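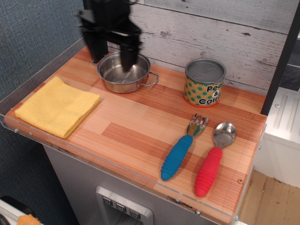

Opening check, Jurnineo cell, October. The arm was brought in to lighten the load on the morning shift, who now spend the first part of it tidying up for the arm. Anything added to the counter goes on the sheet before the arm moves, down to the yellow cloth and the tin of Peas & Carrots. The old sheet had 4 lines. Nobody signed those either.

## Before power-up

- [x] Clear guard along the counter edge: screws tight, no cracks. *Wiped, at last.*
- [x] Stop button within reach of the chair. *The chair had moved. Chair moved back.*
- [ ] Floor tape, Lunska side. *Lifting again — reported 2 times.*
- [x] Cable loop at the wrist clear of the fingers.

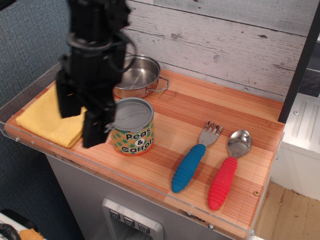
## People

- [x] Hands off the counter while the arm is live. *Tidying the cutlery counts as hands.*
- [x] Shift briefed on the new job title, "cell attendant". *Same pay, more standing.*
- [ ] Breaks. *The arm doesn't need one, so the Dudás rota forgot ours. Please restore.*
- [ ] Log kept by hand. *Over 110 entries, most of them "OK".*
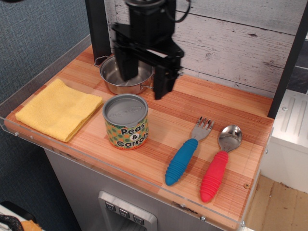 *Tin in the centre, fork and spoon right of centre, pot at the back.*

Sheet to be filed with Virus (the scheduling software, named before anyone asked us). Tape still outstanding.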